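Skendis
Search help pages Go
8 min read

Automated table resetting at Sturkberg: questions from staff

Updated 31 October 2018

The questions below came in through team meetings, the staff inbox and the sheet on the kitchen noticeboard. Where several people asked the same thing we have merged the questions. Kerubo Mugo wrote the answers for the operations office, and Setsuko Ueda checked the parts on rotas and pay.

What is being automated?

The resetting of dining and meeting rooms between bookings. At present a room assistant goes in after each group leaves, takes away what has been left, straightens the chairs and puts the table back to its standard layout. From the start of the trial, a mobile machine supplied by Morikawa will do part of this in the rooms on the Wellar side of the building. It will clear small items left on tabletops and push chairs in. It will not do anything else during the trial.

Which rooms are included?

Four rooms, all on the ground floor. The large hall and the upstairs rooms stay as they are. The upstairs rooms have raised thresholds and we are not going to alter them for a trial.

Will anyone lose their job?

No. There are 24 room assistants and the number of posts stays the same for the whole of the trial. What happens afterwards has not been decided. If the machine were to be kept, any change to posts would go through the usual consultation, with the full notice period. We can't promise more than that at this stage and would prefer to say so.

Will my hours change?

Contracted hours will not. The pattern within a shift may. The short gaps between bookings are the busiest part of the day now, and we expect some of that work to move to checking and to the tasks that tend to get pushed back, such as stock, linen and deep cleaning. Setsuko Ueda will put out draft rotas before the trial begins. If you have a fixed arrangement for childcare, study or health, it stays in place.

What about late finishes?

Several people rely on the late supplement. Late shifts will still be staffed by at least two people, and the supplement is paid on the same terms as now. The machine will not run after the last member of staff has left.

Who is in charge of a room while the machine is in it?

The assistant on duty for that corridor. You can stop the machine at any time, for any reason, and you don't need to ask first. Press the red button on its back or the stop button on the corridor tablet. Write the time and the room in the log. Nobody will be marked down for stopping it.

Can I be in the room at the same time?

Yes, but during the first month please keep to the door side while it is working. It slows down when it senses a person and stops if one comes close. Guests should not be in the room. If a guest walks back in for a coat or a bag, stop the machine and help the guest.

How does it know what to take away and what to leave?

Each room has a standard layout stored in the system. Anything on the list for that room, such as a vase, is left alone. Small items that are not on the list are put in a tray and taken to the lost property shelf. Larger items are left where they are and flagged on the tablet for a person to deal with. It does not throw anything away.

Has it been tested?

In simulation, yes. Before anything was brought on site, Morikawa built computer models of our rooms and ran the reset task 1659 times with different furniture positions and different things left behind. Kumiko Katayama from our team went through a sample of the runs with them and sent back corrections. The most useful one was about chairs: the early layouts had them spaced further from the table than we really set them, and this mattered because a chair tucked close leaves less room to reach across.
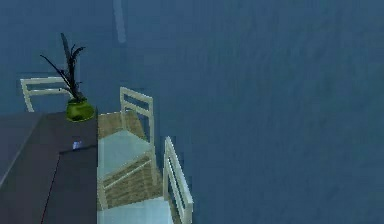
Simulated room used in testing: table with vase and plant, three white chairs and a small blue item on the tabletop.

How well did it do in the tests?

Better with the chairs than with small items. It was slow to pick things up when they lay near a vase or a plant, and in a fair number of runs it gave up and flagged the item for a person. We are content with that. A flagged item takes an assistant a few seconds, and a broken vase takes a good deal longer. Simulation does not cover spilt drinks, crumbs or a cloth pulled crooked, so please expect the real rooms to throw up things the tests did not.

Does it record us?

It has cameras, which it uses to find furniture and objects. Pictures are kept on the machine for four days so that faults can be looked into, then deleted. They will not be used to check timekeeping or performance, and line managers have no access to them. Somkiat Duangkaew, as staff representative, has seen the written agreement on this and holds a copy. Ask him if you would like to read it.

Do I have to be trained?

Everyone who works on the ground floor does. The session lasts two hours, is paid and takes place in working time. It covers starting and stopping, the log, emptying the tray and what to do with a flagged item. Kazue Noguchi is running the sessions and will do a separate one for people who would like to go more slowly or who would prefer not to use the tablet in front of a group. The first sessions in August were full, so please put your name down early.

What if I don't want to work with it?

Speak to Setsuko. There is room to move people to the upstairs rooms or the hall for the length of the trial, though not for everybody at once. You don't have to give a reason.

What do I do if a guest complains?

Apologise, stop the machine if it is running and pass the complaint to the duty manager as you would any other. There is a short card at reception explaining the trial which you can hand over.

Who decides whether it stays?

The site management group, after reading the logs and the staff survey. The survey is anonymous and goes out at the midpoint and again at the end. Somkiat will see the results at the same time as management.

Where do I send a question that isn't answered?

To the staff inbox, or write it on the sheet in the kitchen. New answers are added to this page.

6 comments · 11 shares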